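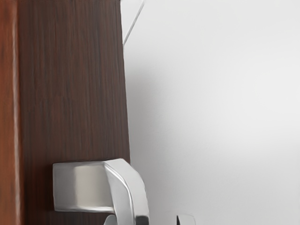

Re: [tolau-music] Ezeani single, first thoughts?

Hi all,

Quoting the bit I'm answering so the digest people can follow:

> Has anyone else played the new Ezeani single yet? I gave it
> three goes on the bus and I still can't find the hook. The
> drums are great but the chorus seems to wander off halfway
> through. Also, why is it so short? The last one from the
> Ritgate sessions ran nearly twice as long.

OK, so I'm going to stick up for it! I felt the same way the first couple of times, and then I put it on in the kitchen with the volume up and the bass line got me. It's the bass that has the hook, I think, and the voice is just sort of leaning on it. Phone speakers lose that completely (bus earbuds too, I bet). Try it on anything with a bit of low end and skip to the second verse, where the talking drum comes in behind the horns — that's the part my daughter now sings at breakfast.

I'm with you on the length though. It fades right when the guitar gets going, and I'd happily have taken another minute of that. There's supposed to be a longer mix on the EP, which the Ritgate page has down for October, with no track list yet.

On the other question from last week, about the Drivimville show: yes, it's still on. Doors are at 7, support on at 8, and the room holds around 200, so don't leave it too late. Tickets were 21 when I bought mine and they go up to 24 at the door. I have one spare if somebody wants it at what I paid. Write to me off list please, not to everybody.

Does anyone know whether they're bringing the full horn section or just the four-piece? The last time I saw them it was the small lineup and they played the older songs a lot faster, which I loved and my friends hated.

Oh, and whoever was after the first Ezeani cassette, there's a copy in the bargain bin at the record shop in Tolau, by the register. The case is cracked but the tape looked fine to me.

Cheers,
your usual Drivimville correspondent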